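¿Qué edición de un diario de viaje del siglo XIX leo primero? (expedición de Drurneck)

Pregunta

¡Hola a todos! Llevo unas semanas enganchadísimo a los libros de viajes antiguos y quiero lanzarme por fin con el diario de la expedición al Drurneck, que por lo que leo es una maravilla de relato de alta montaña, con mulas, tormentas y semanas enteras esperando a que se abra el paso. El problema es que hay tres ediciones en español y no sé por cuál decidirme:

la de Leemans, en un solo tomo, 386 páginas
la de Pridum, en dos tomos, con notas y mapas
una digital gratuita que circula por ahí, sin nombre de traductor

Leo sobre todo por la noche y en el tren, así que el peso me importa un poco, pero tampoco quiero perderme la mitad de la historia. He visto en una reseña que la de Leemans está «aligerada» y no sé si eso significa que falta un capítulo o que falta medio libro. ¿Alguien ha leído las dos? ¿Y hay que haber leído antes el viaje a Dillcombe, del mismo autor, o se entiende solo?

Gracias por adelantado, de verdad, esta página me ha descubierto ya un montón de lecturas.

Publicado el 17 de mayo de 2018
2.901 visitas · 3 respuestas

Respuesta 1 (marcada como útil por quien preguntó)

¡Qué envidia me das, que lo vas a leer por primera vez! Yo he leído las dos en papel y te cuento con calma, porque la diferencia es grande.

La de Leemans quita seis capítulos enteros y recorta otros. Lo que desaparece es casi todo el invierno en el campamento bajo: las listas de provisiones, las discusiones con los arrieros, las visitas a la aldea y un diciembre larguísimo en el que prácticamente lo único que pasa es que nieva. Dicho así parece que no se pierde nada, pero para mí ese diciembre es lo mejor del libro. El autor está aburrido, enfermo y de mal humor, y escribe mejor que nunca. Hay una entrada sobre un par de botas que he releído no sé cuántas veces.

A cambio, la traducción de Leemans es preciosa – más suelta, con mucho oído para el diálogo – y se lee de un tirón. La de Pridum es más fiel y más tiesa. Respeta las frases kilométricas del original y a veces hay que volver atrás para encontrar el verbo. Las notas están muy bien, aunque van al final del segundo tomo, así que si llevas solo el primero en el tren te quedas sin ellas. Eso me dio bastante rabia.

Los mapas de Pridum, eso sí, son una gozada. El desplegable lleva la cuadrícula impresa y puedes ir siguiendo la ruta jornada a jornada. 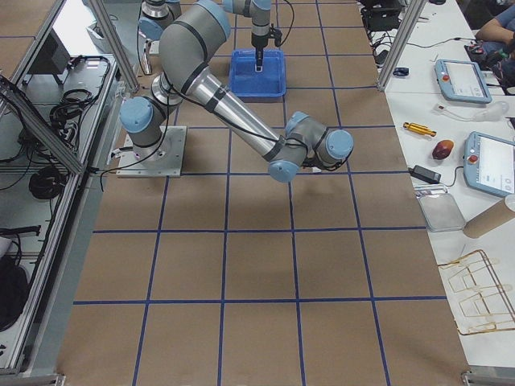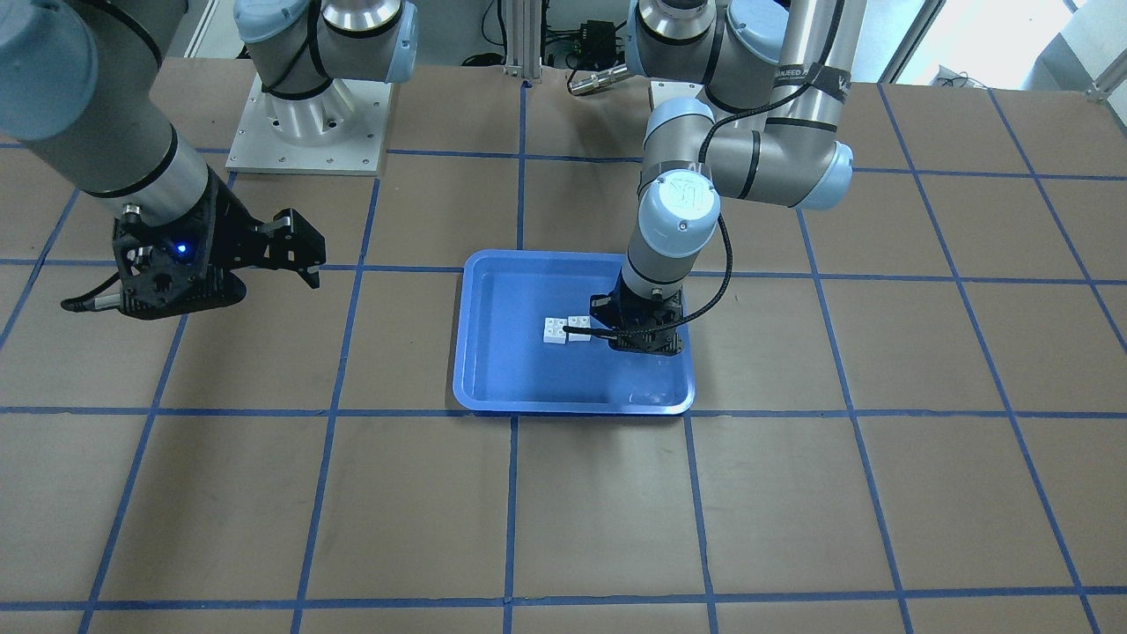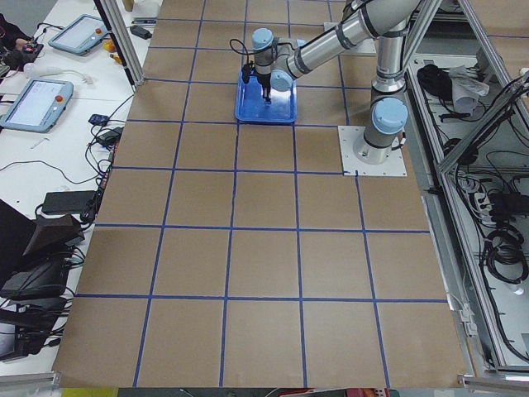 Papel marrón y cinta azul formando cuadrícula.

Mi consejo: Pridum en casa, despacio, un capítulo cada noche. Si a las 100 páginas se te atraganta, pásate a Leemans sin ningún remordimiento, porque la parte de la subida está casi completa en las dos.

Sobre Dillcombe: no hace falta. Es anterior y hay un par de alusiones a un guía que ya salía allí, pero Pridum lo explica en nota y en Leemans esas líneas directamente no están. Yo lo leí después y me gustó ver al autor más joven y bastante más presumido. Es un libro cortito y simpático, sin la fuerza del otro.

Respuesta 2

La gratuita NO. Está llena de erratas, los topónimos cambian de una página a otra y se corta antes del regreso. Yo la empecé en el móvil y la dejé.

Tengo la de Leemans y me encantó, la verdad es que no eché nada de menos. Pesa poco y la letra es grande.

Respuesta 3

Coincido en casi todo con la primera respuesta, menos en lo de la traducción. A mí la de Pridum no me parece tiesa. El autor escribía así, con esas frases que van subiendo y subiendo, y cuando le coges el ritmo es como caminar con él. Léete en voz alta la llegada al collado y ya me dirás – a mí se me puso la piel de gallina.

Dos cosas prácticas que pueden servirte. Hay una reimpresión de Pridum con los dos tomos en un estuche de cartón donde el mapa viene doblado y suelto, y en las de segunda mano suele faltar. Pregunta antes de comprar. Y en muchas bibliotecas tienen solo el tomo primero, que termina a mitad de la tormenta (yo pasé un mes esperando el segundo y casi me muero de la impaciencia).

Otra cosa: no te saltes el apéndice con las cartas a su hermana. Cuenta los mismos días que el diario, pero en las cartas tiene miedo y en el diario no lo dice nunca. Leídas justo después del capítulo del collado cambian muchísimo todo lo anterior. En Leemans no vienen, creo, aunque hablo de la edición que me prestaron y puede que haya otra más moderna.

¡Disfrútalo mucho y vuelve a contarnos!

Comentario de quien preguntó

¡Muchísimas gracias a los tres! Me habéis convencido con lo del diciembre y lo de las cartas, voy a por Pridum. Ya he encontrado una de segunda mano y he escrito para preguntar por el mapa. Si no lo tiene, sigo buscando.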